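Stutamside Household Manipulation Program
Progress report to the Bestine Fund
Work package 2: Operating rules for simulated door and cabinet tasks
Prepared by Annelies Meijer, Miltthorpe
Submitted 01/08/2024

1. Scope of this report

The report covers the second period of work package 2. The package is to deliver a written set of operating rules for recording and reviewing two-arm manipulation runs in simulated homes, together with evidence that the rules can be applied by reviewers who did not write them. It does not cover controller development, which is reported separately by De Graaf under work package 3.

The draft rule set now has 17 clauses. It was issued internally in November and has been in use at Miltthorpe and De Graaf for all runs recorded since then. No clause has been withdrawn. Wording changes to clauses 4, 9 and 12 are described below.

2. Work completed

In the period, 783 runs were recorded and entered in the register. Of these, 118 were rejected at first review. A sample of 160 runs, drawn from both accepted and rejected runs, was then reviewed a second time at De Graaf by reviewers who had not seen the first result. The second review is complete and the comparison is in progress.

All runs discussed here were made in the furnished home model. The model contains connected rooms, doors and cabinet fronts. It was selected over the bare test cell used in the first period, where the early clauses proved easy to satisfy and told us little about work near furniture.

2.1 Start conditions (clauses 1 to 5)

Every run must begin from a declared start condition. The operator states which arm is assigned to the task, the state of each door in the working area, and the gripper opening. A run whose start condition is entered after the fact is rejected. Clause 4 originally required the operator to state whether a door was "open or closed." Reviewers at the two sites read this differently for doors that were ajar, and the clause now asks for the opening angle reported by the simulator.

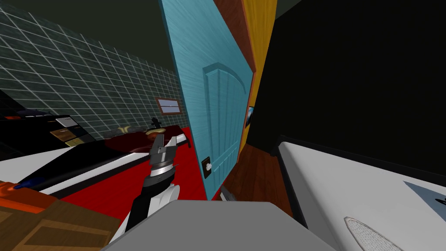 The idle arm was a second source of disagreement. Under the first draft an arm with no assigned task could be left in any pose, and several runs were accepted in which the idle arm stood inside the sweep of the door. Clause 5 now requires the idle arm to be held clear of the sweep for the whole run. Where this is not possible the operator must enter a deviation before starting. Deviations entered in advance do not count against the run.

2.2 Contact and release (clauses 6 to 10)

These clauses govern how a gripper may touch a fixed part of the home, such as a door handle, a knob or a switch plate. The main requirements are as follows.

Contact is made only with the part named in the task. Contact with the surrounding surface is logged as an event even when the simulator reports no penetration.

A gripper used to press is declared as pressing before the run. It may not change to grasping without a new task entry.

Release is complete when the contact force reads zero and the gripper has withdrawn by the declared clearance. A zero reading alone is not accepted as release. 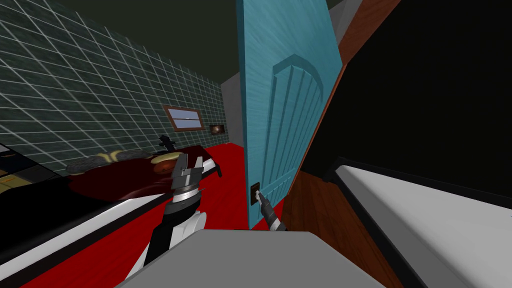 Clause 9 sets the limit on contact force. The first draft gave a single limit for all fixed parts. De Graaf objected that this was too loose for switches and needlessly tight for door handles, and we agree. The clause now refers to a table of limits by part type, held as an annex and revised without reissuing the rules. The table has been filled in for doors and switches. Drawer fronts are outstanding – the simulator's drawer friction values are under review and there is little point in setting a limit until they are fixed.

2.3 Two-arm working (clauses 11 to 14)

With both arms active, the operator must name a lead arm. The lead arm has right of way in the shared volume ahead of the base. The other arm yields by stopping or by withdrawing along its approach path. Yielding by any other route is recorded as a deviation.

Clause 12 deals with clutter. Loose objects on tables and cabinet tops inside the reach of either arm are now listed in the scene sheet, by name, before the first run of a session. In the earlier wording only objects relevant to the task were listed. A collision with an unlisted object then had no entry to refer to, and the event could not be traced in the register. The list is generated from the scene file and checked by the operator against the head view.

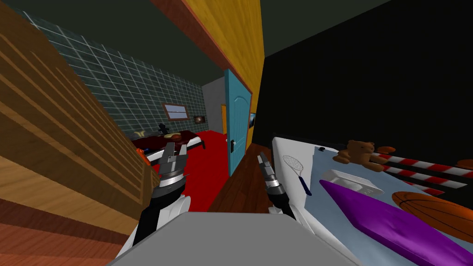
Figure 3. Both arms forward between the cabinet and the white table, with the door to the tiled room open.

The scene sheet adds preparation time to each session. Operators at both sites have asked for it to be reused when the scene file has not changed. This is allowed under the present wording provided that the file hash matches, and a note to that effect will be added to the guidance.

2.4 Camera views and evidence (clauses 15 to 17)

A run is accepted only if the reviewer can establish from the recorded views which part was approached and by which gripper finger or fingers. Joint data may support the finding but may not replace the view. For small knobs the wrist view is mandatory. The knob must be in view, unobstructed, at the last frame before the fingers close, and any handle plate behind it must be distinguishable from the knob itself.

Clause 16 was the most frequent ground for rejection at first review. The usual cause was a wrist view in which the finger hid the part at the moment of contact. Operators are now asked to pause at standoff distance before the final approach, with the fingers open.

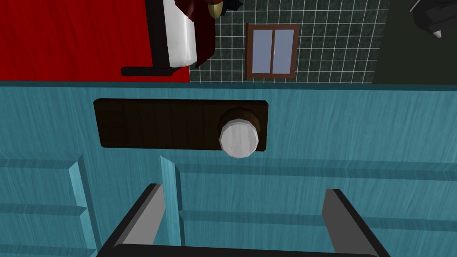
3. Deviations from plan

The second review started later than scheduled because the register export did not carry the deviation entries. De Graaf corrected the export and the affected records were reissued. The delay has been absorbed within the work package.

The training module for new reviewers has not been started. It depends on the final wording of clauses 9 and 16.

4. Open issues

Clause 7 does not state what happens when a simulated contact event is shorter than one logging interval. Miltthorpe proposes that such events be kept and flagged. De Graaf would discard them. The matter will be settled using the comparison data.

The rules assume rigid fixed parts. Bedding, cushions and other soft items are treated as loose objects under clause 12, and reviewers have found this awkward for items that drape over a support. A separate clause may be needed.

5. Work for the next period

Complete the comparison of first and second review results and report agreement by clause.

Set contact force limits for drawer fronts and issue the revised annex.

Prepare the reviewer training module.

Submit the consolidated rule set to the Bestine Fund for comment. No change to the approved budget is requested.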